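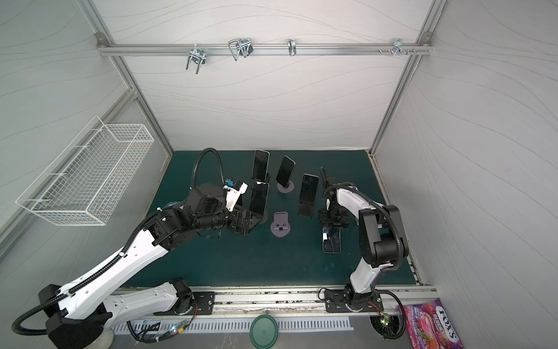
Two arms and a table of phones and stands. Putting a phone in its stand is one of the jobs on the Grevix list.

Search this site Go

Normand Lachance keeps a list of chores taped inside a cabinet door at Grevix, and it has 50 lines. Fold a hand towel. Load a fork into a rack. Put a phone in its stand. He wrote it in March, when the company was deciding what its arms should be able to do before anyone tried to sell them.

The arms can do 11 of the jobs well enough that he'll leave them alone with the work. The phone job is on the maybe side.

"People see the towel video and ask when they can have one at home," Lachance said. "Then I show them the phones and they get quiet."

A phone is flat, slick and easy to scratch. Lying face up on a table, it gives a gripper very little to get hold of. One finger has to find the edge, and the other has to come in low on the far side. Once the phone is up, it has to be turned and lowered into a slot not much wider than the phone itself. A person does this while talking to somebody else.

Stands make it harder because they don't match. A round base takes a phone one way and a square one takes it another, and a light stand will slide if the phone touches down early. With two arms, one can in theory steady the stand while the other brings the phone. Getting them to share a small space without knocking wrists took most of a summer.

Shop-floor work is closer. Laurier Vachon runs a packing room in Clemcombe that sends out phone accessories, and he has priced a pair of arms twice. His people seat a display phone in a stand in 3 seconds. He would accept a machine that took much longer, provided it ran through the night and called for help less than once in 500 tries.

"I don't need it to be fast," Vachon said. "I need it to not drop one at two in the morning and then keep going."

No one has offered him that number in writing. He hasn't signed anything.

Homes are further off. The table at Grevix stays where it is, the light is even, and the phones and their stands are the only things to deal with on it. A kitchen counter has mail on it, and a charger cord, and somebody's keys. Lachance put a cord on his list as line 12 and has not started on it.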